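# Wrist view only vs. wrist + overhead for pulling bottles out of a bin (sim)

**Posted in: Manipulation / Learning from demos**

---

**hexnut_cal**

Posting a result from our group and looking for holes in it before we write it up. Carter Friesen ran most of the training, I did the eval.

Task is bottle removal from an open box in simulation. Bottles are packed close, the arm has to grip one and lift it clear without dragging a neighbor. We trained the same policy two ways on 300 scripted demos:

- A: wrist camera plus a fixed overhead camera
- B: wrist camera only

Everything else is the same. Box pose is randomized, including rotation, and so is the light direction. Same seeds for both.

Success on held-out layouts: A got 49 percent, B got 64 percent.

We expected A to win easily. It has strictly more information. Our best guess is that the overhead view lets the policy memorize box position from the demos and it never learns to correct in the last few centimeters.

---

**mdervishi**

Nermina Dervishi here, I worked on the Trukholm bin set before I moved to field work. Two questions.

1. Did you keep the total number of image tokens the same? If A splits the same budget across two views, the wrist view in A is lower resolution and you're comparing that.
2. What counts as success? Lifted, or lifted with the neighbors still in place?

---

**hexnut_cal**

1. No. Each view gets its own full encoder pass, so A has twice the tokens. The wrist stream is identical in both.
2. Lifted clear, neighbors moved less than a set threshold. If you only count "lifted," the gap gets smaller but B is still ahead.

---

**slowservo**

I don't buy the memorizing explanation. With randomized box pose there isn't one position to memorize. 300 demos is small for a two-camera policy, and you may just be seeing A undertrained. Did you run it longer?

---

**hexnut_cal**

Carter ran A for twice the steps. The number went down a little. We haven't tried more demos yet.

---

**slowservo**

Then more demos is the experiment. Longer training on the same 300 only tells you it overfits, and we knew that. I wouldn't put "overhead camera hurts" in a title on this.

---

**mdervishi**

Agree with slowservo on the title. But I've seen the same direction on a different setup. We used the Zakaria planner to script grasps and the policy with the extra view went to the right area fast and then closed early. If A's failures are mostly closes above or beside the cap, that fits. If they're knocked neighbors, it's something else.

Can you post a wrist frame from around the close? I'd like to know how much the policy can even see at that point.

---

**hexnut_cal**

From a B rollout:

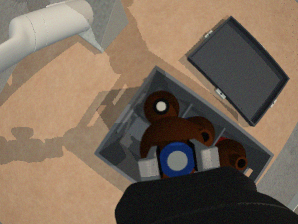
*Wrist view, policy B. Blue cap between the fingers, gripper body over the lower side of the box.*

I went through A's failures again with your split in mind. Most are closes beside the cap – a smaller share are neighbor contacts. For B it's the other way around, mostly neighbor contacts.

---

**mdervishi**

Thanks, that's useful. The gripper hides a good part of the box, so I can see why B hits neighbors. It can't see everything on the near side. The cap itself is very clear though, and that blue ring is the brightest thing down there. Are all the caps that saturated? B could be servoing on color.

---

**hexnut_cal**

No, cap color varies. There's an off-white one with a black ring farther up in the same box. I haven't broken success down by cap color. I should.

---

**torque_and_tea**

Jumping in on the shadows. The ones on the table cover a fair bit of it. If the light moves between episodes, the overhead view could change a lot more than the wrist view does near the grasp. Try A with the light fixed. If it catches up to B, your problem is lighting and the camera count is a side issue.

---

**slowservo**

That's a better test than mine, and cheaper. Do it first. I'd still want the bigger demo set after.

---

**hexnut_cal**

OK. Plan is fixed light for both policies, then the split by cap color, then more demos if we can get cluster time in January. We're also going to try dropping out the overhead view at random during training, up to half the steps. Carter thinks that alone closes the gap. I have my doubts.

Will post numbers in this thread.

---

**mdervishi**

Please report the lifted-only number next to the strict one when you do. And run four seeds if you can afford it. A 15 point gap on one seed has disappeared on me before.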